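Section 3. Loading the Sofa Scene and Checking the Views

This section is for club members running the Flarnevum task on the Adley lab computers. Finish Section 2 first.

1. Log in with your team account and open the Onishi launcher.

2. Choose Living Room, then Sofa. Leave the seed at 4000 for practice runs. Judges set their own seed on competition day.

3. Press Load and wait for the status line to read Ready. The first load of the day is slow. Do not press Load twice, as this starts a second copy of the simulator.

4. Check the side view. The key should be lying on the seat, near the armrest, with the gray slab and the long box closer to the front. The gripper should be up in open air.
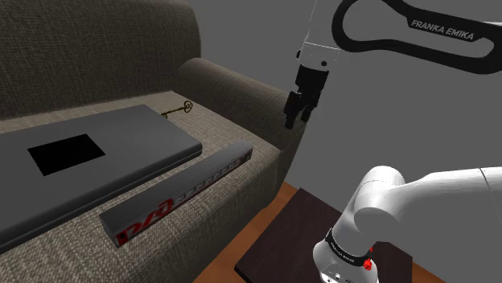 Gwawr Rowlands
Revised Wednesday, May 28, 2025

Note: The key is the target. The slab and the box are obstacles, and moving either one costs your team 8 points.

5. If an object is missing, press Reset Scene. If it is still missing after 3 resets, write down the seed and tell your team lead.

6. Set the arm speed to Low. Keep it there until your program has finished one full run with no contact warnings.

Caution: Reset Scene clears any positions you have not saved. Save to the Dedon folder before you reset. Files left on the desktop are erased at night.

7. Switch to the gripper view. Both black fingers should show at the bottom of the window, with the armrest and the front of the seat cushion behind them. If you can see only one finger, press Center View and check again. 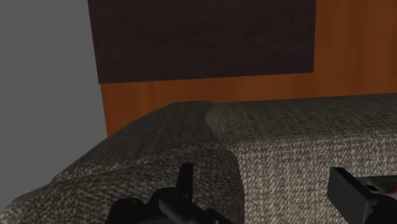 8. Close the side view if the simulator is running slowly, then start your program from the Run menu. Keep one hand near the space bar, which pauses the arm at any time.

9. When the run ends, save the log under your team name and the run number. Go on to Section 4 for scoring.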